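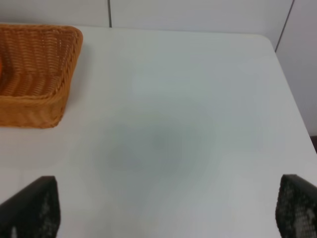
Anong Noiphan asked, on reading our first draft, whether we could put the comments next to the items this time instead of saving them all up for the end, and I think that's a very fair request, so I have done it her way throughout.

Zemetti bench picking kit, on trial at Gruvstead
Pre-use safety checklist, second version

1. Arm and mountings
Bolts checked by hand: Pass
Cable clear of the joints through full travel: Pass, with comment
Comment: The cable behaved itself on every slow run, but I would dearly like a second clip near the top of the arm before anybody turns the speed up. Zemetti have promised to send one along with the spare pads.

2. Gripper
Pads secure on both fingers: Pass
Pads free of tears: Pass
Grip force on soft items: Refer back
Comment: We left the setting at 18, as supplied, and soft things do get a proper squeeze at that. The manual suggests trying 12 for anything that bruises, and I should like that done and written up before we sign this line off. It may well be all it needs!

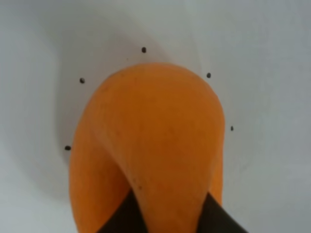
3. Stopping and restarting
Stop button within arm's reach of the operator: Pass
Arm holds its position when stopped: Pass
Restart needs a deliberate second press: Pass
Comment: Very pleased with this part. The button is big, it clicks nicely, and you could find it with your eyes shut.

4. Table and surroundings
Basket placed squarely and not rocking: Pass
Surface wiped before each session: Advisory
Comment: Please do keep a cloth handy, as small bits collect on a white table before you know it and the pads will pick them up. I'd also ask everyone to bring the arm up well clear of the basket, with the fingers open, before reaching in for the fruit.

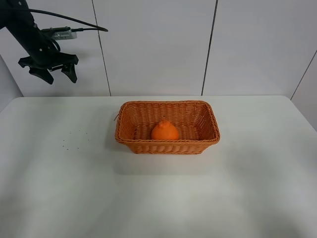
It takes a moment longer, I know, but it soon becomes a habit, and the kit has a park button which does the whole thing in one go.

5. Paperwork
Manual kept at the bench: Pass
Trial log up to date: Pass, last entry 298
Comment: The Chin bench uses the same log book, so please write the bench name beside your entry.

Result: fit for supervised use at slow speed. Grip force to be looked at again on Monday.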